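Varell Road Desk | Guides | Travel & Transport
Home Routes Safety Claims Contact

What to do if your intercity bus is in a crash

By Leonie Haberkorn

Most people who ride the Rirnesville to Brurstead line will never be in a collision. If you are, the first hour is confusing, and the paperwork that follows can drag on for months. These steps cover both. They apply to passengers, including standing passengers and children on a parent's lap.

Step 1. Stay seated until the bus has stopped moving

A bus that has been hit can keep rolling or tip a second time. Hold the seat in front of you and keep your feet on the floor. When everything is still, check yourself before you stand up. Neck pain, numb fingers or trouble breathing mean you should stay where you are unless there is fire, smoke or water.

Step 2. Get out the right way

Use the front door if it opens. If it doesn't, look for the emergency handle above the door or the marked windows. On most coaches the window lever is red and pulls toward you. Leave your bags. Help the person next to you only if they can move with support. Someone who can't feel their legs should wait for the ambulance crew.

Walk well away from the road, uphill if there is a fuel smell, and stay on the same side as the door you came out of. Don't cross traffic to reach a phone signal.

Step 3. Call and give the location

Give the road number first. Highway 37 has a marker post on the shoulder, and the number on it is what the dispatcher wants. Then say how many vehicles are involved and whether anyone is trapped. If someone else is already on the line, let them finish. Two callers giving different locations slow things down.

Step 4. Get your name on the list

The police or the driver will write down who was on board. Make sure you are on that list, even if you feel fine. Raimo Laaksonen, who handled passenger claims for a coach operator in Pasichnyk before he retired, told me this is the most common gap he saw. Passengers got a ride home from a relative, woke up stiff two days later, and had no record that they had been on the bus.

If you leave before the list is made, call the police post the same day and ask for the report number.

Step 5. See a doctor

Go even if you were not taken in by ambulance. Tell the doctor where you were sitting, which way you were thrown and whether you hit your head. Ask for a written note. Keep the receipt for anything you pay for, including the pharmacy and the taxi. Many operators reimburse early costs up to $400 without a full claim, but only against originals.

Step 6. Write down what you remember

Do it that night, by hand or on your phone. Put in the seat row, the time, the weather, what you heard, and the names of people who sat near you. Don't guess the speed. A short account written early is worth more than a long one written after you have talked to everybody.

Step 7. Keep the papers together 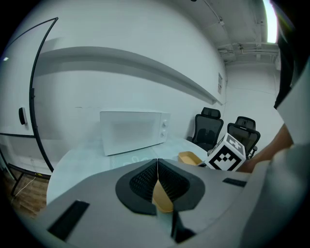

Tickets and hospital slips go missing in the first week, mostly in coat pockets and car doors. Choose one spot in the house and put every piece there as it arrives, including the envelope if it has a postmark. It needn't be a filing cabinet. A small cardboard tray with low sides, set on the same table as the microwave, does the job and leaves the top sheet where you will see it. Photograph thermal-paper receipts at once, as they fade, and keep them away from the oven's heat.

Step 8. File with the operator

Ask for the passenger injury form, which on the Brurstead line is Form 523. Attach copies and hold on to the originals until the claims office asks for them. Write the police report number at the top of every page. If you mail it, get proof of posting. If you hand it in, ask for a stamp on your own copy.

Luggage is a separate form. Don't list a broken suitcase on the injury form — it gets sent back.

Step 9. Don't sign early

Someone may call with a quick offer. You can take the number and say you'll call back. Before you sign a release, be sure that your treatment is finished and that you understand what the release covers. The legal aid desk in Rirnesville reads them for free on Tuesday afternoons, and you don't need an appointment.

Filed under: Bus & Coach, Passenger Rights
Varell Road Desk | Contact the desk | Back to top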